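**Kulladum gripper project: progress report to the Sarnach fund, August 2025**

We had a fault this month, we found it, and I'm really pleased with how much we learned from it! The short version: on run 1442 the hand-held gripper stopped closing all the way. The recording software went on logging a good grip anyway, so every run after that one had to be checked by hand.

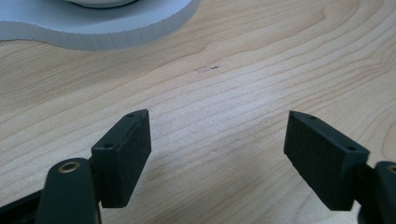
*Oduor Okoth*

The trouble was a loose set screw in the trigger linkage, well back from the fingers. It let the linkage slip a little with each squeeze until the pads were stopping short of each other. Langat, our supplier, sent a replacement linkage within the week (thank you, Langat!) and we fitted it the same afternoon it came.

The worse problem was in our own software. Nernura, the logging program, read the trigger position and took that as the finger position. It now reads both and stops the run if they disagree by more than 2 millimeters. We tried this with the old slipping linkage put back in, and it stopped the run every time.

We also open the fingers wide over bare table before each session and let the program take a fresh zero. It takes no time and I wish we'd started sooner.

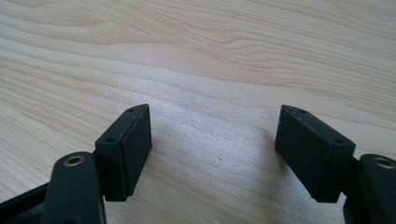
**Will the fault delay the 2000 runs promised for this phase?**

By a short while. We stood at 1534 when we paused, and the runs from 1442 on are being repeated with the new linkage. I expect to ask for a small extension and no extra money.

Next up is a wear test on the new part, which I'm looking forward to.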